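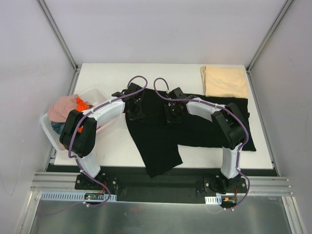
What is the best way to fold dark clothes so they come out of the drawer looking decent?

Shake them out, lay them on a light-colored surface, smooth them from the middle outward, and fold them into thirds. The folding part takes a few seconds. Most of the work is in the smoothing, and that is the part I used to skip.

December 13, 2021

I own a lot of dark clothes. Black, charcoal, and several things in a green so deep that I have put them on in the morning thinking they were black. When I moved to Drestthorpe I gave away most of the lighter stuff, and what was left went into one dresser with two drawers that stick. For a long time my system was to push everything down until the drawer closed.

Last week I took it all out and started over. It took most of an evening.

The first thing I learned is that you can't fold dark clothes on a dark bed. I have a navy comforter, and I could not find the edge of anything. Sleeves disappeared. I moved to the kitchen table, which is white, and the job got easier right away. If you don't have a white table, an old sheet works fine.

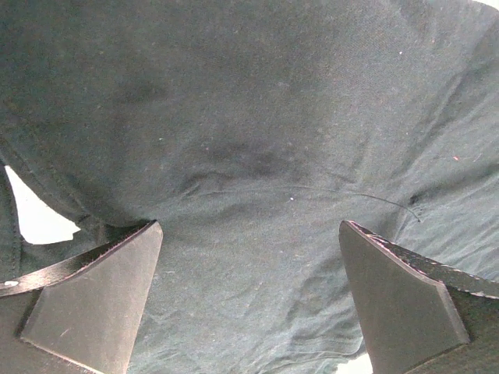
The second thing is lint. It doesn't show when a shirt is balled up in a basket in the bedroom, but under a kitchen light you see all of it. I keep a lint roller from Gunn in the hall closet and I went through almost 2 refills. Roll before you fold, because once the shirt is folded you only get the side facing up, and then you wear it and the rest of it shows. I also pick off loose threads by hand. The roller tends to press the long ones flat and leave them there.

After that I sort by fabric. Color is no help when everything is the same color. Cotton knits go in one pile and heavier pants in another. The knits get folded right away and the pants can wait, as they hold a crease better anyway.
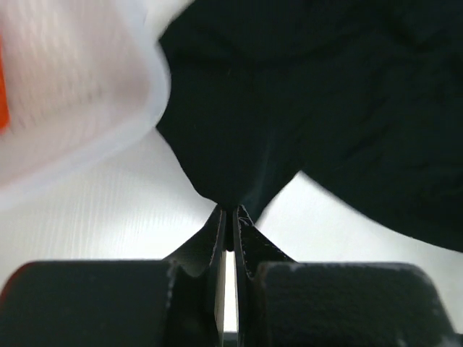 How you pick up a piece matters more than I expected. I used to grab a shirt wherever my hand landed and drop it on the table. If you pinch dark cloth at one point, it gathers into a narrow neck there and spreads out on both sides like a bow tie, and you have to smooth all of that out again afterward. Now I find two corners first, usually the shoulders, and lower the shirt from there. It lands close to flat.

My friend Keegan Boychuk rolls everything, pants included. I tried it with the T-shirts and didn't like it. The rolls came undone when I pulled one out from the middle of the drawer. He has deeper drawers than I do, so that may be the difference.

For the smoothing I use the flat of my hand and go from the center to the hem, then from the center to each side. Going from one side all the way across just moves the wrinkles over to the other side. 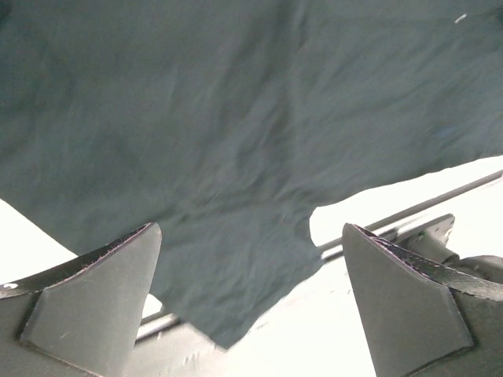 Small creases I leave alone. They drop out after an hour of wearing the shirt, and I'm not going to iron a T-shirt. A big fold down the middle is worth fixing, since it will set if the shirt sits under a stack for a week.

The bottom drawer is now pants and the top one is shirts, standing on edge so I can see each one. The green ones are on the left. I still have the sweaters to do, and those are in a box under the bed until I buy something to put them in.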